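The gripper that thought it was closed
Speaker notes, Wondimu Chala – May 29, 2023 – 17 min slot, leave time for questions

Start w/ the fault, not the company intro. They've heard the intro.
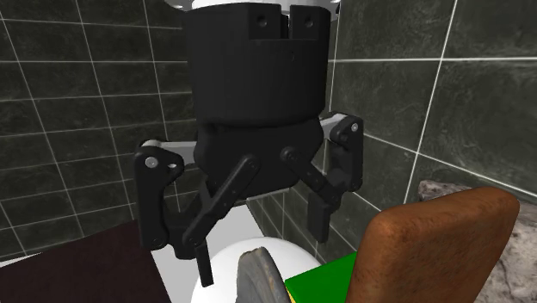
So. March, the Drindham cell. Arm reports grip OK, lifts, moves over to the bin, reports place OK. Part still sitting where it started. Log is all green. Cell ran like that through 49 cycles before Sorensen walked past and hit the stop.

Say slowly: the log was green the whole time.

What we thought first
- bad finger pads. Swapped them, no change
- vision offset. Lost a whole morning on this, my fault, own up to it
- cable. Everyone always says cable

What it was: the "grip OK" flag got set on motor current only. Pivot in one finger had gone stiff, current went up early, controller read that as contact. Fingers stopped part way, still open. Position was being read, it just wasnt being checked against anything.

(pause, let the Plutton people groan)

Sim part – we ran 331 grasps in simulation before install and never saw it. Why? Joints in the sim had no extra friction. Perfect pivots every time. Put friction in on one side afterward and the fault came up on try 15. Same early stop, same happy flag. Mixed objects too, round stuff, blocks, flat stuff, didnt matter what was underneath.

Safety bit, DON'T SKIP. Empty grip is annoying. Half grip is worse. Fundik had a part held by one corner and it let go over the walkway side. Guard was shut, no one hurt. But the guard was shut that day becuase Fundik shut it, the interlock had been bypassed for testing and left that way. Say it plainly, no names beyond whats in the report.

Fixes, quick
- flag needs current AND finger position in range
- recheck after lift, before the arm travels
- two misses in a row = stop and call someone
- bypass key signed out, back on the hook at end of shift
- sim now runs with one bad joint at random

If asked re cost: pads were wasted money, the rest was code and a new pivot. If asked whether to trust the sim – yes, but break things in it on purpose.

Last: play the log next to the cell video if the projector behaves. If not just read the log lines out loud, works fine

Questions about these notes: ask Wondimu Chala at the Drindham desk | Back to top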